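Kedari Opens Household Goods Program to Residents of Brodport

Brodport – Kedari, the regional housing services association, announced today that its Household Goods Program will open to all tenants in the Brodport district beginning in May. The program supplies newly housed families and single tenants with basic soap, laundry and cleaning products during the early months of a lease.

The expansion follows a trial in the Lau neighborhood, where 3967 household packs were handed out through 8 pickup points. Kedari reviewed the results of the trial with its partner Bulico, which manages storage and delivery, and both organizations agreed to continue the arrangement on a permanent basis.

"The cost of setting up a home does not end with the deposit," Kedari said in a statement. "Tenants told us that everyday supplies were the first thing they cut from the budget when rent came due. The program is meant to ease that pressure at the point where it is felt most."

Under the new terms, each eligible household may collect one pack per month for five months. Larger households may request two packs per visit. Contents vary according to supply, and tenants may decline any item they do not need. Products containing fragrance are labeled on the pickup list, and unscented items are available on request.

Bulico will operate the pickup points in Brodport under the same hours used in Lau – mornings on weekdays, with one evening session each week. Home delivery will be offered to tenants who are unable to travel. Existing participants in Lau do not need to register again, and their remaining packs will carry over.

Registration forms are available at Kedari offices and from building managers throughout the district.

Soap and other packaged goods in the home

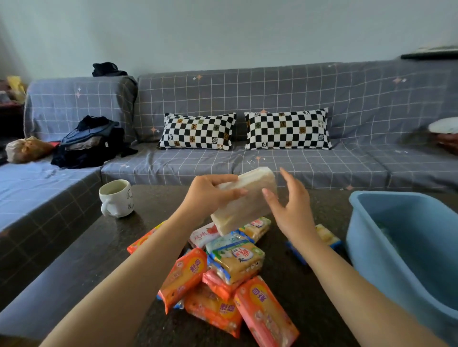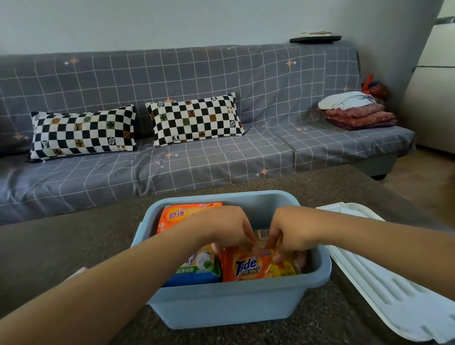
A living room sofa with checkerboard cushions

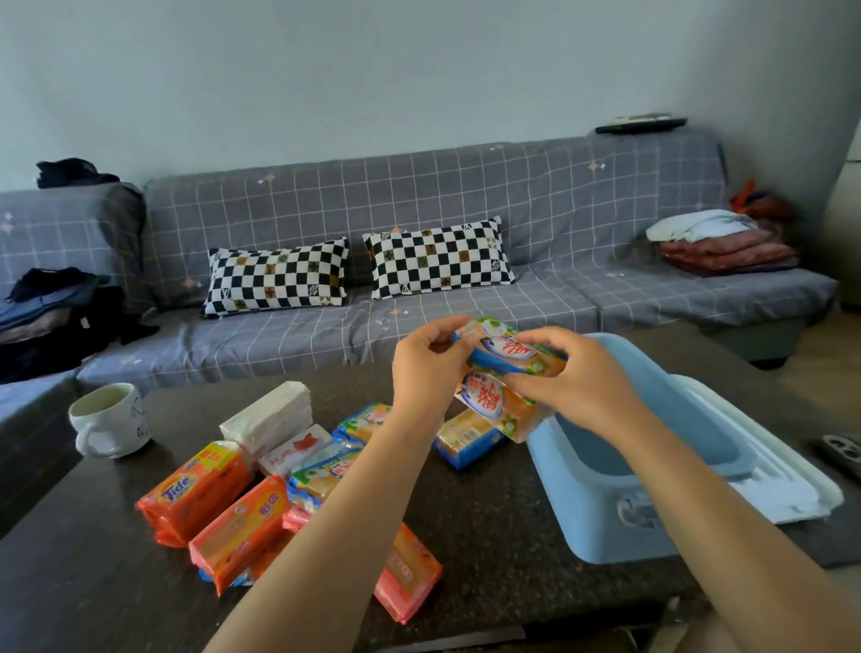
Can tenants who already receive rent assistance take part in the program?

Tenants on rent assistance are eligible on the same terms as all others, and the packs do not affect the amount of assistance they receive.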